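Clallomlow snack counter, README

Last updated 20 Aug 2025

I put this folder together so I'd stop answering the same emails about how our little counter is laid out. It covers the food, the baskets and trays, and which shelf things live on. There are 231 photos in it so far, sorted into 7 folders by what's being served. The biggest is "bakery", with 40.

The counter is a pretend corner café, more or less. Bread and pastry bags get the grey wire rack, the roll sandwich gets a woven basket, and the drinks and packaged stuff have their own stands. I like it when it looks like a place you'd grab lunch on the way to the ferry! 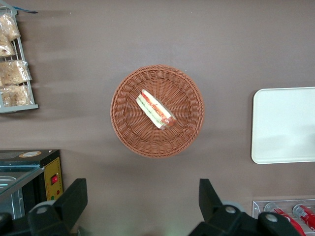
Do the bakery bags have to stay in the same order on the rack?

Any order is fine, as long as they all sit on the rack and the labels in the sheet still match. I swap mine around whenever I get bored with the look of it.

A few notes on naming. "Basket" is always the round woven one, never the tray. "Tray" is the beige one with rounded corners. "Display" is the clear tiered stand for chocolate bars and small boxes, and "bottle rack" is the other clear one, where the Coca-Cola goes. I mixed up those last two for most of the Gullow folder (sorry), so check the notes column before you trust the file names in there.
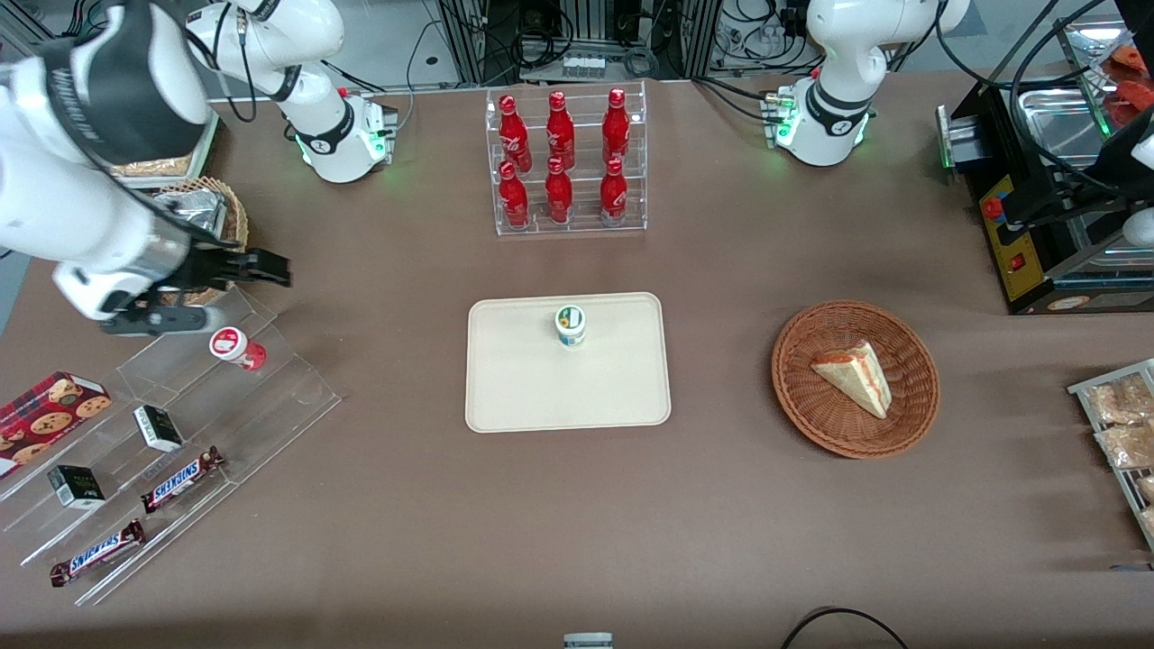
Cake goes under "sweet" even when it's in the basket, and so does yogurt or pudding, which I know is a stretch. Cookies and Snickers bars are "packaged". If you want to argue about where a sandwich belongs, the Clornau folder has a whole text file on it and you're welcome to add to it.

Still to do: the Reddy folder needs its captions checked for spelling (I flip between "yogurt" and "yoghurt", pick one and tell me), and I'd like to get the whole lot up to 200 checked captions by September. Use any of it you like, just keep this file with the copy.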